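Reltingate Language Services
Careers > Open positions > Freelance and part-time

Subtitle Editor (Part-Time, Remote)
Reference: 3531
Posted: 2022-11-24

Reltingate prepares subtitles and closed captions for documentary distributors, museums and public broadcasters. We are hiring a part-time subtitle editor for the English desk. The position covers 15 hours per week, with an initial contract of 5 months and a start date in December.

Duties

The editor receives a timed draft from a transcriber and returns a finished file. Typical work includes:

Correcting spelling, punctuation and speaker labels against the audio
Adjusting in and out times to shot changes
Condensing dialogue where reading speed exceeds the limit in the client's style guide
Checking proper names and technical terms against the glossary supplied with each title
Logging open queries in the Brotodton tracker before delivery

The current backlog is mostly the Rattanakul series, a set of long interviews on river navigation and canal engineering. Speakers frequently overlap, and several use regional terms for lock gear that do not appear in standard dictionaries. The glossary is updated every Friday; editors are expected to work from the latest version.

Requirements

Native or near-native command of written American English
At least 3 years of paid work in subtitling, captioning or copy editing
Working knowledge of the SRT and WebVTT formats
A wired internet connection and closed-back headphones

Experience with captions for deaf and hard-of-hearing viewers is an advantage. A degree is not required. Familiarity with Gretetti, our in-house timing software, is not expected — training is given in the first week and is paid at the full rate.

Conditions

Pay is hourly and is set according to experience. Hours may be arranged freely between Monday and Friday, except for one fixed desk call per week. Files are delivered through a secure portal and may not be stored on shared computers. Rush titles are offered separately and may be declined.

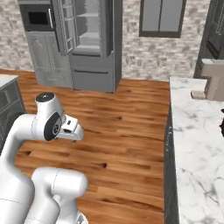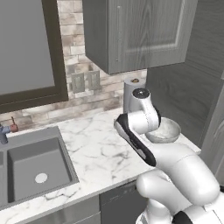 Selection

Send a résumé and a short list of credited titles through the application form, quoting the reference number. Cover letters are optional and should not exceed one page. Shortlisted applicants will be sent a timed editing test consisting of a short interview clip and an uncorrected draft. The test is paid. It is marked on accuracy first, then line breaks, then timing.

Applicants who pass the test will be invited to a video call with the desk. Files submitted as part of the test are deleted once the position has been filled.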